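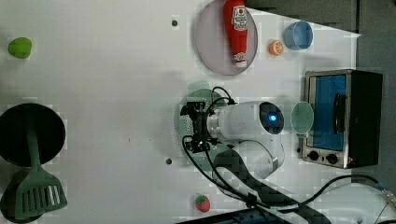 Gathering Kitchen Demonstrations for a Learned Arm Controller

Third-year group project, final report
Submitted 14th August

1. What we set out to do

The project brief asked us to produce a set of recorded demonstrations that could be used to train a controller for a single robot arm working at a kitchen table. We were not asked to design the learning method. That was supplied by the Dollport teaching lab as a package we could run but did not change. Our marks depended on the quality of the recordings, how well we documented them, and whether a controller trained on them could do anything useful.

We chose four tasks, all done with one arm and one gripper:

Move the colander to a named spot on the table.
Lift the ketchup bottle off the plate and lay it down on the table.
Put a piece of fruit in the frying pan.
Put a piece of fruit in the colander.

The toaster oven stayed on the table throughout but no task used it. We wanted some things in view that the controller would have to learn to leave alone. The cups were there for the same purpose in the first two tasks, and in the fruit tasks they were sometimes close enough to the strawberry or the citrus piece to be knocked.

2. Setting out the table

Each recording began from a layout card. A card gave a rough position for every object and said which way the handles and the bottle should point. We made the cards with a short script that picked positions at random and threw away any layout where two objects overlapped, apart from pairs we allowed, such as the spatula across the pan or the bottle on the plate.

Our first cards were too tidy. Objects came out evenly spread, and the gripper always had room on both sides. We rewrote the script so that objects could bunch together near the oven or sit close to the table edge. The recordings from before this change are kept in a separate folder and were not used in training.

The objects stayed within reach of the arm, which ruled out the far corners. We marked the limit on the cards but not on the table, as tape would have shown up in the recordings and might have been picked up as a cue.

3. Recording

One person drove the arm using a hand controller and another ran the recording software and read out the task. We swapped every 30 minutes. Driving is tiring and the movements get jerky towards the end of a long turn, which can be seen clearly in the speed plots.

A recording started with the arm held above the table and ended when the gripper had let go and moved clear. The software stored the camera views, the joint angles, the gripper opening and a line of text with the task. We wrote the text by hand for the first session and then moved to a fixed list, because we had been calling the same object by different names. The colander had been a colander, a strainer and a sieve on one afternoon.

In total we kept 199 recordings. Of these, 141 were used for training. The rest were held back for testing or put aside for the reasons given in the next section.

4. Checking and throwing away

Every recording was watched through by someone who had not driven it. The checker filled in a short form:

Did the task match the text line?
Did the gripper touch anything it should not have?
Was the object let go cleanly?
Was there a pause of more than a few seconds?

A recording that failed the first question was relabelled if possible. Touching another object was marked but did not count as a failure unless the object moved. Long pauses were the most common fault. They came from the driver stopping to think, and a controller trained on them tends to stop in the same places and not start again. We trimmed pauses at the beginning and end but did not cut anything from the middle, as this leaves a jump in the joint angles.

We disagreed about recordings where the driver missed a grasp and tried again. At first these were removed. After reading the notes left by the Ulevham group, who had used the same arm the year before, we kept them if the second attempt succeeded. The controller needs to see what to do after a miss.

5. Problems with particular objects

The colander was the hardest object to drive around. Its rim is thin, and when the gripper is over it the driver looking from the side cannot judge the height well. We added a rule that the arm should stop briefly above the rim and then come straight down.

The ketchup bottle rolled. If it was lying on the plate it usually stayed put, but on the bare table a light touch was enough to send it off. The layout script was changed so that it started on the plate in every card for that task.

Small fruit was easy to pick up and easy to drop. The strawberry needed a slower close than the citrus piece. We did not have a force reading from the gripper, so this was done by eye.

The gripper cable caught on the arm in 2 recordings when the wrist was turned a long way round. Both were discarded and we kept the wrist within a smaller range after that.

6. Training and results

The supplied package, Simanjuntak, was run with its default settings. The trained controller moved the colander fairly reliably and was good at the bottle task. Fruit into the pan worked when the pan was clear and often failed when the spatula was lying across it. Fruit into the colander was the weakest, and the usual fault was letting go too early, over the near side of the rim.

We think this last result comes from our own stop-above-the-rim rule. The pause gave the controller many nearly identical moments, some just before lowering and some just before release.

7. What we would change

We would drop the stopping rule and give the driver a second live view from above. We would fix the word list before the first session. We would also record more layouts with the spatula on the pan, as these were under-represented after checking.

The recordings, layout cards and checking forms are stored on the Fulldale project drive, with a text file explaining the folder names.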